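Kirkance Boxing Forum > Regional Scene > Holub vs Ignacio, is it on or not?

lastwood_southpaw
September 2018
Heard at the gym that Radek Holub and Rommel Ignacio is close for February at the Lastwood hall. One source says the only thing left is the purse split. Anybody know more?

gloves_and_tape
Same story I heard in the spring, and that one fell apart over the weight. Ignacio wanted a catchweight and Holub's side said no. I'll believe it when tickets are on sale.

cvillanueva
The weight is settled this time. Rogelio Dimaculangan is handling it for Ignacio and he told the Worner crowd last weekend that both sides agreed to the full limit. What's open is the split and who walks second.

gloves_and_tape
Walking second is a silly thing to lose a fight over.

cvillanueva
Agreed, but fights have been lost over less. Holub has the belt, so he should walk second.

niazi_corner
Belt or not, Ignacio sells the tickets. He put 19 fights on his record without ducking anyone. Holub has had 2 defenses and both were against guys coming off losses. 50/50 is fair and Holub should take it.

lastwood_southpaw
50/50 for a challenger? No. The champion gets the bigger end, that's how it has always been done.

niazi_corner
It's done that way when the champion is the draw. Holub fought at Worner last year and the upper seats were closed.

ringside_ray
They were closed for repairs – I was there. The floor was full.

niazi_corner
Fair enough, I didn't know that. I still say Ignacio is the bigger name.

ringside_ray
As for the fight itself, Holub by decision. Ignacio drops his left hand after the jab and Holub has timed that on everybody.

cvillanueva
Ignacio late for me. Holub faded over the last 3 rounds against the Niazi gym kid and got a gift on one card. Charito Javier scored it for the kid and she was right.

lastwood_southpaw
She had it wide, too. I had it a draw.

gloves_and_tape
You're all picking winners in a fight with no contract. Bump this when it's signed.

ringside_ray
Will do.
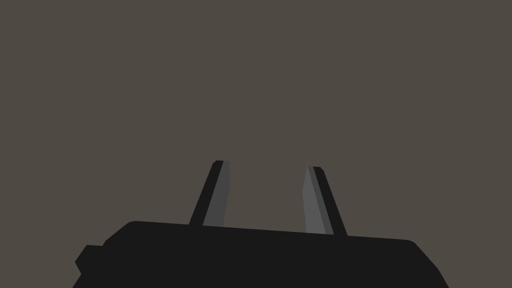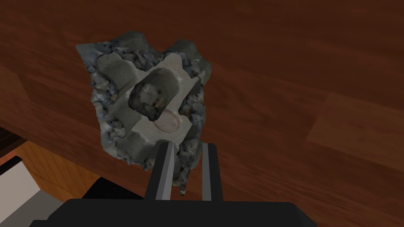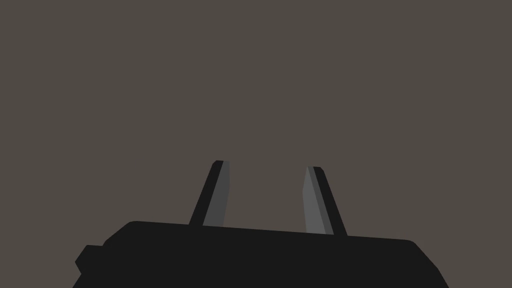

3 attachments – computer renders, posted by ringside_ray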